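Hanging a Divider Curtain Behind a Work Table

Updated July 8, 2018

These steps cover a ceiling-track curtain hung directly behind a table, as used in the Follolach workrooms. The track is the Cudetano 133. Other tracks will work if the carriers slide freely under load.

Before you start

Measure the track run from end stop to end stop. Multiply by 2 to get the flat fabric width. A lower ratio gives shallow pleats that pull flat when the curtain is closed.

Measure the drop from the carrier eye to the floor at both ends and in the middle. Use the shortest figure. If the curtain is to end at table height, measure to the tabletop and leave the hem long enough to touch it.

Hanging

Fold the top edge over the heading tape and stitch along both sides of the tape. Draw the cords until the heading matches the track length, then knot them. Do not cut the surplus cord.

Insert hooks at 8 cm spacing. Place one hook at each outer edge regardless of spacing.

Load the carriers from the open end of the track, hang the curtain, and fit the end stop. With two panels, let the leading edges meet at the center.

Dressing the pleats

Close the curtain fully. Working from the top down, run each pleat between finger and thumb to the hem. Tie loosely with strips of scrap fabric and leave overnight. Remove the ties and push the table back until its rear edge meets the fabric.

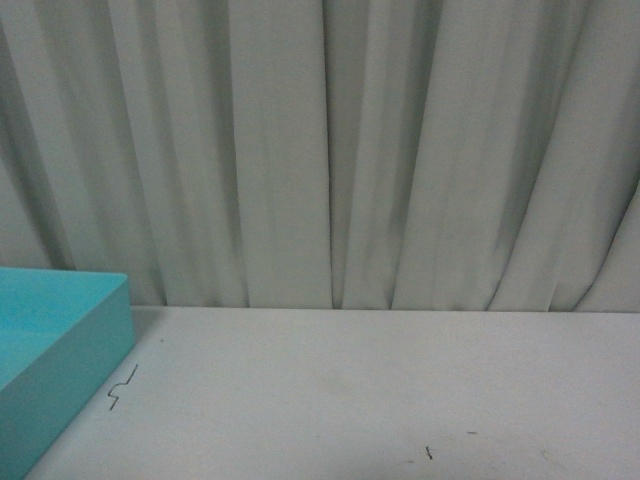
How do I stop the hem from bunching at the end of the table?

Slide the last two carriers back toward the center, lift the hem clear of the table, and let it drop straight. If it still bunches, the drop is too long at that end. Move the hooks to the next higher pocket row on the tape, which raises or lowers the fabric depending on the tape. Check the Camacho tape chart before moving all of them.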